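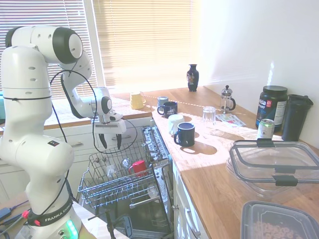 Red mug in the top rack.

Hello again, dear listeners, and thank you for all the kind messages since the January letter. I have read every one of them, mostly in my dressing gown, and I am sorry if my replies have been slow. There has been a lot of singing going on and not very much typing!

The big news is that the new Rasa album is finished. It is called Zutholm, after the little island where the first of these songs came to us, and it runs to 43 minutes if you play it straight through, which I hope you will do at least once, with the lights low and the telephone in another room. There are chants you may know from our evening circles, two long pieces for harmonium and voices, and a lullaby that I very nearly left off. I am so glad I didn't. It has become the one I hum on the stairs.

We recorded most of it in the old chapel at Donmont, where the echo goes on for so long that we had to learn to wait for it. The first day we kept rushing in on top of ourselves and it all turned to soup. By the second evening we had slowed right down, and I think you can hear that in the opening song – there is a breath before the last verse that none of us planned, and it still makes the hairs stand up on my arms. If you listen closely to the quiet parts there is also rain on the roof. We left it in.
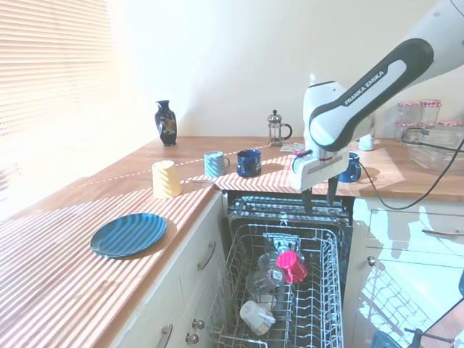
Sunlight through the blinds, striped across the worktop.

The CDs are being looked after by the good people at Tiwari, who made such a lovely job of the last one. We are having 200 pressed to begin with, and 84 of those are already spoken for by those of you who ordered early (bless you, it paid for the chapel). The rest will go up on the music page this week. Each comes with a small booklet of the words, with the Sanskrit and the English side by side, so you can sing along at home without having to guess at my vowels.

If you would rather download it, the whole album will be there on the same page, and you can hear the lullaby and the opening song first. Do leave a few words underneath if something touches you. I read those too, and so do the others, and on a grey morning they keep us going.

Our next evening circle will be at Donmont once the weather warms up. Bring a cushion and a blanket, as the floor is stone.

With love and song,
Rasa
2023-02-19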